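Last September our class went to the open day at Dabbas, a robot workshop in Hustcombe. I want to explain to you what we learned there.

A robot arm is a little like your arm. It has a shoulder, an elbow and a wrist. At the end of the wrist is the **gripper**, the part that does the work of a hand. A gripper does not need five fingers. It needs only the right shape for its job.

## Going close

To work with a metal plate, the gripper must first come to the correct place above it. You do this too when you pick up a coin, but you do not think about it. The robot must calculate every small move.

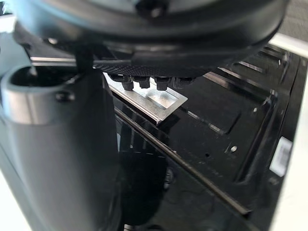 Randa Zein asked if the robot gets bored when it does the same job 200 times. It does not, the guide told us. A robot has no feelings, so the last time is the same for it as the first.

## Slow and fast

A robot can move slowly or quickly. Near a part it often goes slowly, because a small mistake can bend something. In free space it can go faster. Visitors must stay behind the yellow line -- this rule is for teachers also.

If something looks wrong, a person presses the red stop button. At Dabbas all 41 workers must know where the buttons are.
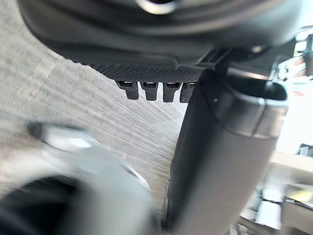 Ekrem Ateş wanted to know who is the boss, the robot or the human. For him the answer was easy: the human, because the human writes the program.

## Try it at home

Close one eye and put a cap on a pen. Now do it with thick gloves. Was it more difficult? Then you know a little how hard it is to build a good gripper.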